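Robotics club: sim team news

Short one this time, deadline for the newsletter was an hour ago. Sorry.

The walking project is still going and is in much better shape than it was at half term. For those who missed the last issue: the Udlow club has entered the simulation category at the Trilaris schools event, so no soldering and no batteries, everything is done on the computers in the library annexe. 13 members signed up, which is more than we have decent chairs for. Event is in July.

The task. Humanoid has to get from the lounge into the games room, through the wide opening, and stop short of the table tennis table. Sounds easy. Wasn't. The first version of the walking code took steps that were far too long and the poor thing kept going over on the turn, so the gait group have gone back to shorter steps and more bend in the knee. Slower but we're fine with slow, there's no bonus for speed until round two.
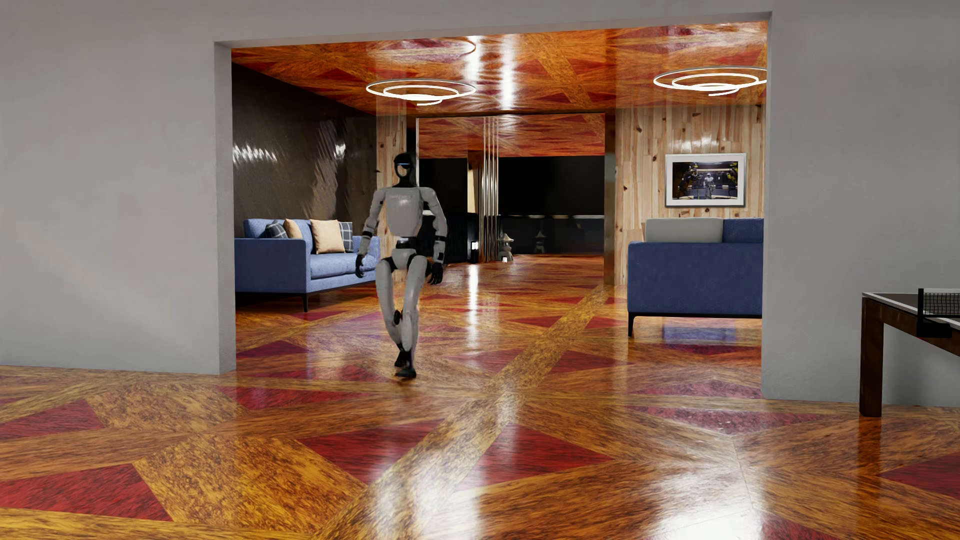
Coming through from the lounge, new walking code.

Shared folder has the rest of the runs if anyone's parents want to see. Ask for the link, it changed after the clear out.

The vision group have had the harder time of it. Their job is to work out where the robot is from what it sees when it looks down, and we are using the house called Nisari, which has a very shiny floor. Lovely to look at, awful to work with. The plan was to pick out the red triangles and use the corners as markers, and on a matt test floor it was fine, but bright reflections wash out a corner and the program then decides the triangle is some other shape altogether.

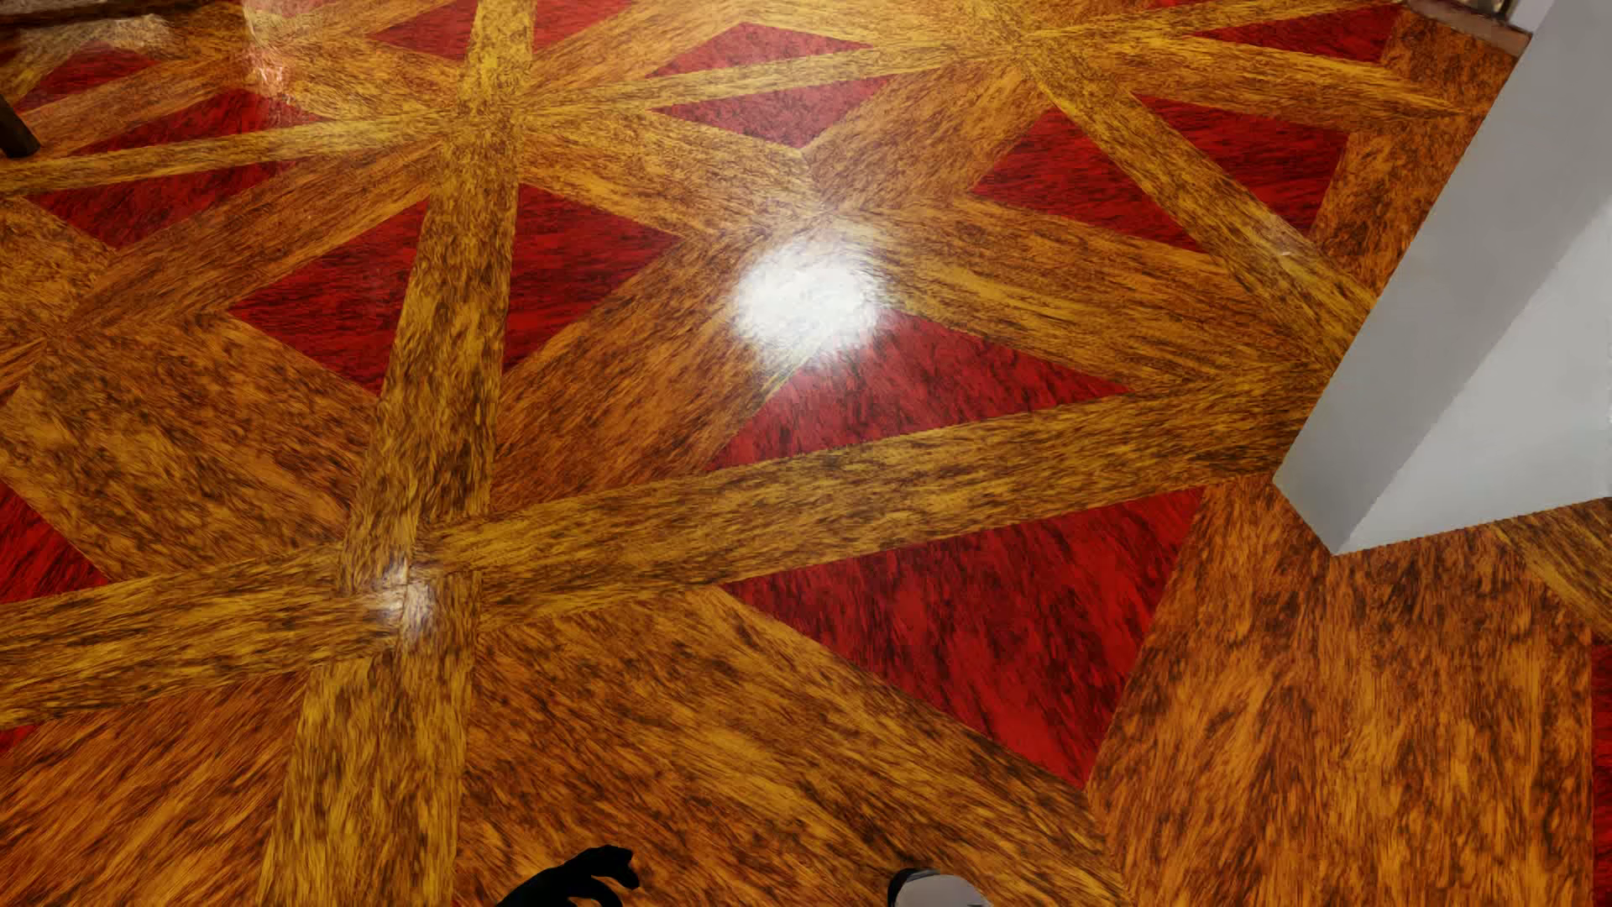
So they are now trying two things. One is to throw away anything too near to white before looking for edges. The other is to follow the long strips of wood instead and only use the triangles as a check. Second one is looking better so far, we will pick before the code freeze. The team have 3000 saved views to test on, all need sorting into folders by hand, so if you are in the club and have a free lunch time please come and do a few. Biscuits provided. You do not need to know any coding for this bit.

Other bits:

Moussa, our practice computer, has been moved to the desk by the window. Please stop unplugging it to charge phones, it was half way through a run on both occassions.

Entry forms with a parent signature still missing from 7 people. You know who you are. Form are in the tray by the annexe door.

Club runs from 3.30 pm as normal, finish at 5. Bring a drink with a lid.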